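Section 4. Recording a detention hearing

This section covers how to enter a detention hearing in the Vumeck case register, from the moment the court list arrives until the record is locked. It applies to duty clerks and to hearing monitors who have a clerk login. Monitors with a read-only login should go to Section 7.

The wording of the status fields changed in the July release. If your screen still shows "Held" and "Not held" as the only two choices, you are on the old version and should ask Keir Baird for the update before going on.

4.1 Before you start

You need:
- the day's court list, on paper or as a file
- your clerk login and the courthouse code
- the arrest report number for each person on the list

The register keeps a detention hearing and a charging hearing as two separate records, even when both take place in one sitting. A person can have a detention record and no charging record. Do not create the second record until charges have been read in court.

Caution: Do not enter the name of anyone under 18. Use the initials field and tick "Minor". The name field is copied to the public index overnight and cannot be pulled back from your side.

4.2 Opening the day list

1. Log in and choose Hearings, then Day List.
2. Enter the courthouse code. For Nisbet this is NIS, and for Multance it is MUL.
3. Check the date at the top of the screen. It should be written in the form Oct 11, 2021. If you see only numbers, change the date setting under My Account.
4. Choose Import if you have a file, or Add Line if you are working from paper. A file can hold up to 1,000 lines. Split anything longer.
5. Compare the line total on the screen with the total on the court list. Correct any difference now. Lines added after step 6 are marked "Late" and need a supervisor's approval.
6. Choose Confirm List.

Note: Blank lines in an imported file are counted in the total. Delete them before you compare.
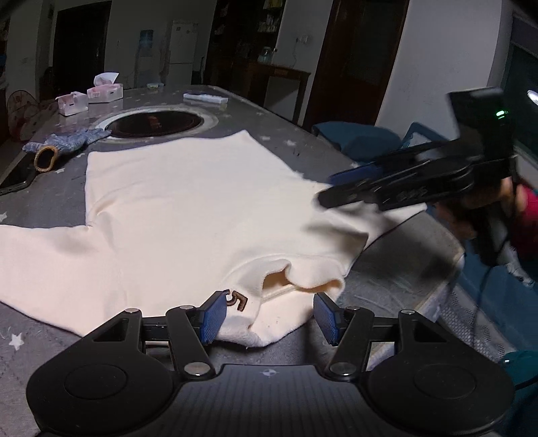
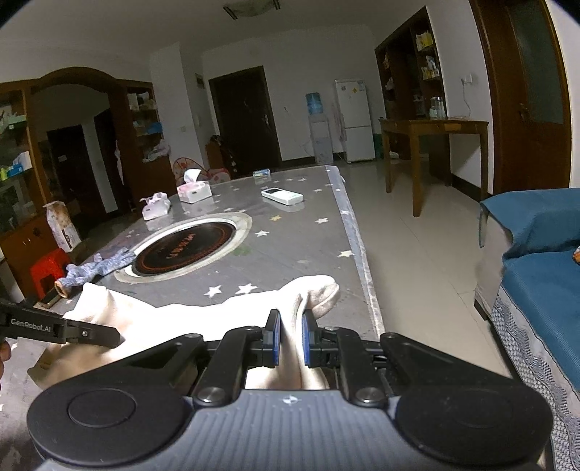
4.3 Entering the outcome

1. Open the person's line and choose Outcome.
2. Pick one status:
 Lawful - the judge found the arrest lawful
 Unlawful - the judge found the arrest unlawful
 Extended - the judge put off the decision and set a new time
 Not brought - the person was on the list but did not appear
3. If you picked Extended, enter the new date and time. The field will not accept a time that has already passed.
4. Enter the name of the defense lawyer. If there was none, type NONE. Do not leave the field empty.
5. Under Complaint, tick Yes if the person or the lawyer told the court about mistreatment during arrest or custody. Tick Yes whether or not the judge ordered anything as a result.
6. Enter what was said under Complaint Text. The limit is 3,000 characters. Use the speaker's own words where you have them, and put your own remarks under Clerk Notes.
7. Choose Save Draft.

Caution: The screen logs out after 20 minutes without typing, and unsaved text is lost. Save a draft before you leave the desk, and again before opening a second line.

4.4 Checking and locking

A record must be read by a second person before it is locked. At Nisbet this is Senga Moffat. At Multance it is whoever holds the supervisor login that day.

1. Choose Send for Check. The line turns yellow.
2. The second reader compares the status, the lawyer's name and the complaint box with the court list and the audio log, then chooses Agree or Return.
3. If the record is returned, read the comment, make the change and send it again.
4. Once it is agreed, choose Lock. The line turns gray.

A locked record can be opened again only with form R-2. Attach a copy of the judge's order if the outcome itself is being changed. A spelling correction needs the form but no attachment.

4.5 Sending figures to the Tilia summary

The Tilia summary takes totals only - no names, initials or report numbers. It reads locked records and skips drafts, so a day with open lines will show a lower total than the court list. Check the Open Lines box on the Day List screen before you choose Send Totals. If a total has already gone out and a record is later reopened, send the day again. The new total replaces the old one.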